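Gravlax weeping liquid after slicing, cure ratio or pressing problem?

Posted in Fish and Seafood — Curing and Smoking
March 27, 2022

Wendy Tindall

I have been curing side fillets of farmed Atlantic salmon for a cold starter and keep hitting the same fault. The fish slices cleanly on the day it comes out of the cure, but by the next morning the plated slices are sitting in liquid and the surface has gone tacky and dull.

Current method:

Fillet, skin on, pin bones out, 2,000 g trimmed weight
Fine sea salt and white sugar, equal parts by weight
Dill, white pepper, lemon zest
Wrapped in cling film, flat in a tray in the fridge, turned once
30 hours, then rinsed under the tap, patted with paper towel and rewrapped in film

I don't weigh the cure. I put on enough to cover the flesh so that no colour shows through. The tray goes on the bottom shelf of a Kadeck upright, which holds a steady temperature according to the display. No weight on top.

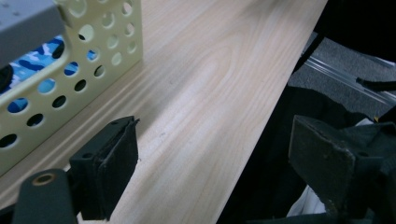
I have tried a longer cure and it only made the thin end harder. The thick end still feels soft in the centre. Is the liquid coming from under-curing, or is it something I am doing after the rinse? I would prefer not to add a smoking step.

Derek Gosling

Too much sugar. Go two parts salt to one part sugar and leave it for two days. Never had a wet one.

Habibur Fakir

There are two separate faults in your description and the ratio is only part of one of them.

First, the cure is unmeasured. Covering the flesh until the colour disappears puts the same depth of salt on the tail as on the shoulder, although the tail is a fraction of the thickness. The tail over-cures while the centre of the thick end is still equalizing. Lengthening the time makes that difference worse at the tail, as you found. Either cut the fillet in half crosswise and cure the two pieces separately, or weigh the cure and distribute it by thickness, with very little on the last hand's width of the tail.

For your 2,000 g of trimmed fish I would weigh out 71 g of salt and half that of sugar, mix it with the dill and use all of it. It will look like too little. Seal the fish in a bag so that the brine that forms stays in contact with the flesh, and turn it morning and night. At that dose the time is much less critical, and three days in the fridge is fine for a thick shoulder. Use a scale that reads to the gram. Spoon measures are no good here because fine and coarse salt pack differently.

Second, the rinse. You are wetting a salty surface, drying it lightly and sealing it in film straight away. The salt near the surface goes on moving inward and the moisture has nowhere to go. Brush the cure off, rinse for a few seconds only if the surface tastes too salty, dry it hard with paper towel, then leave it uncovered on a rack in the fridge overnight. The surface should feel slightly leathery to the finger. Slice after that.

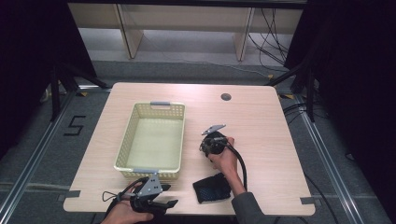 Some further points:

Weighting the fish is optional. It firms the texture and gives neater slices, but it does not replace the resting stage. If you do it, use a flat board and a light, even load. A single heavy tin leaves a dent and squeezes the flesh apart along the muscle lines.

Slice to order where possible. Thin slices have a lot of cut surface and will give up some liquid no matter how the side was cured. If you have to slice ahead, interleave with parchment and keep the film off the fish.

Do not trust the display on the fridge. Put a separate thermometer on the shelf you are using and aim for 4 °C or lower.

Curing at this level does not kill parasites or Listeria. Ask your fishmonger how the fish was raised and whether it has been frozen to the recommended schedule, and keep it away from anyone pregnant or immunocompromised.

Derek's 2:1 ratio is sound. His two days depends on how much he puts on, and he hasn't said.

Wendy Tindall

Thanks. Weighed what I normally use and it was well over your figure. I have a new side in a bag with the measured amount and will rest it uncovered before slicing. Does the dill go on at the start or after the rack?

Habibur Fakir

Both, if you have enough. Stalks and rough leaf in the cure, then discard them. Finely chopped fresh leaf goes on after the rack, pressed into the flesh just before slicing.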